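The Town That Hangs Its Washing Outside
6/6/22

In Porach the laundry is a public matter. You come down the hill from the bus stop and the first thing you meet is the sheets, hanging between the houses on long lines with a wheel at each end. Some of these lines are older than the people who use them.

I moved to the town in January, when it is not a good month for drying anything. My neighbor Ingeborg Kaufmann looked at my two shirts on the balcony, frozen like boards, and told me that I should leave them there. Ice also dries, she said, only slowly. I did not believe her, but on the third day the shirts were soft and almost ready to wear.

Since then I have asked many people how they do it, and I have received many different answers. On Rafferty Street they hang shirts from the bottom, with the pegs at the side seams. In the lower part of the town, close to the river, they hang them from the shoulders and accept the small marks. Each side thinks that the other side is a little careless.

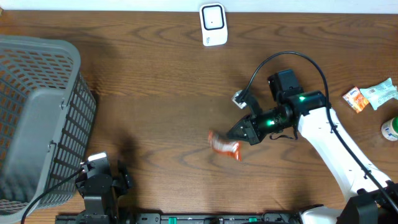 Is it really cheaper to dry clothes outside?

The line and the pegs cost very little, and after this the wind is free. A dryer must be bought, repaired and fed with electricity for all its life. What the line asks from you is time, and you must look at the sky before you leave for work.

The old wash house, called the Etier, closed when most families had a machine at home. It had stone basins for 200 households, and every street had its own morning. Mrs. Kaufmann remembers going there as a girl with her aunt. She carried the soap and was not allowed to speak when the women were discussing a marriage. Today the building is used for storing chairs, but the basins are still inside, and the floor still leans to the drain.

The lines have survived better. A small workshop, Nunent, still makes the wheels, and it will also come to your house to fix a rope which has become loose. I waited five weeks for my appointment. The man who came was finished in a few minutes, and then he stayed for coffee and criticized my pegs. He prefers wood. Plastic ones, in his opinion, break in the second summer.

There are rules, although they are not written. You do not hang on the side of the church during a funeral. You take in your neighbor's sheets if it begins to rain and she is out, and you fold them, but you do not iron them. I ironed them once, in my first spring, and Mrs. Kaufmann thanked me very politely and did not mention it again until the summer.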